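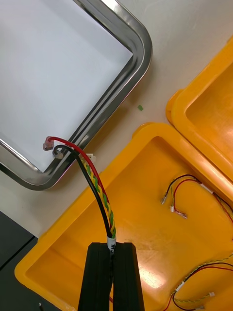 Turno de noche fijo: ¿alguien duerme de día o es leyenda?

Foro > Vida laboral > Horarios y turnos

marisma_gris
Buenas. Desde octubre estoy de noche fijo en Andura, montaje y cableado, de diez a seis. El trabajo me gusta, los compañeros bien, la máquina del café sabe a moneda pero cumple. Mi problema es el piso. Llego a las siete menos cuarto, me acuesto a las siete y media y a las nueve empieza la vida ajena: la vecina arrastra lo que yo calculo que es un altar, el del tercero ensaya escalas y en el patio alguien llama a un tal Nico que nunca contesta. Duermo cuatro horas con suerte. Tapones he probado de todas las clases, incluidos los de cera, que me dejaron oyendo mi propio pulso como si viviera dentro de una lavadora.
¿Qué hacéis los que lleváis años? Lo de mudarme al campo ya me lo ha dicho mi cuñado, gracias.

tres_persianas
Oscuridad total. Pero total de verdad, de no verte la mano. Yo puse un estor Grønli con guías laterales, 126 euros, y me dolió pagarlo más que una muela. Al segundo día dormí hasta las dos. El ruido molesta la mitad cuando no hay luz, no me preguntéis por qué.

Lolo_Benavente
No estoy de acuerdo. Persiana bajada con cinta de embalar por los lados, coste ridículo, mismo resultado. Lo del estor es para gente que recibe visitas en el dormitorio a mediodía.

tres_persianas
La cinta se lleva la pintura, Lolo. Y luego la fianza.

Muchen Xue
Lo que a mí me funcionó fue partir el sueño. Tres horas y media al llegar, comer con la familia, y otras tres antes de entrar. Al principio te sientes como un bebé con nómina. Luego el cuerpo lo acepta.
La otra cosa es la última parte del turno. Yo dejé el café a las dos de la madrugada y la cena fuerte la pasé a las doce. Antes cenaba a las cuatro, un táper de lentejas, y me metía en la cama con él todavía en plena deliberación.
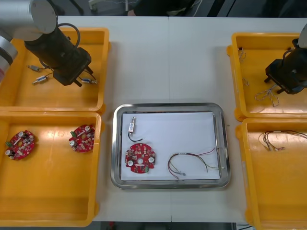 También os digo que partir el sueño exige que en casa lo respeten. En la mía costó una discusión larga y un papel en la puerta. El papel lo firmamos todos, como un tratado, y la primera en romperlo fue mi madre, que venía a ver si dormía.

Lolo_Benavente
Partir el sueño es no dormir dos veces al día en lugar de una. Lo hice un invierno entero y me dejé el coche abierto con las llaves puestas. Bloque único o nada.

pilar_de_noche
Depende de cada uno, Lolo, no todos somos tú (por fortuna para los coches). Mi hermana duerme partido y está fresca como una rosa; yo lo intento y a la semana lloro con los anuncios de yogures.
A marisma le diría que mire antes el asunto de los libres. Si en los días libres vuelves al horario de la gente normal, cada semana te tragas un viaje transoceánico sin salir de tu barrio. Yo me quedo a medio camino: me acuesto a las tres y me levanto a las once. Me pierdo los desayunos con las amigas, que por otra parte eran carísimos.

marisma_gris
Lo de los libres me ha tocado, porque hago justo eso. Salgo el último día del turno, no me acuesto, como con mis padres y me duermo encima del flan. Mi padre ya ni lo comenta, me aparta el plato.
He pedido hora con el médico de empresa por si hay que mirar algo más, y mientras tanto voy a probar el estor. Lo siento, Lolo, soy de alquiler. ¿Alguien usa ruido blanco? He visto un aparato, el Plernadeck, que promete «lluvia en bosque nórdico».

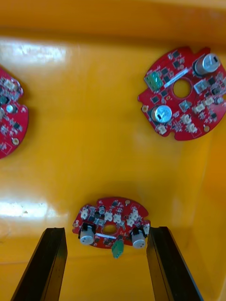
tres_persianas
Un ventilador viejo. Hace ruido, mueve el aire y ya lo tienes en el armario. Del Plernadeck no sé nada, pero a mí la lluvia grabada me daba ganas de ir al baño.

pilar_de_noche
Confirmo lo de la lluvia.

Lolo_Benavente
Por una vez de acuerdo con el de las persianas. Y habla con la vecina del altar, que igual ni sabe que trabajas de noche.

marisma_gris
Hablé ayer con ella. Muy amable. Dice que ella no arrastra nada, que eso viene de arriba. Arriba no hay piso.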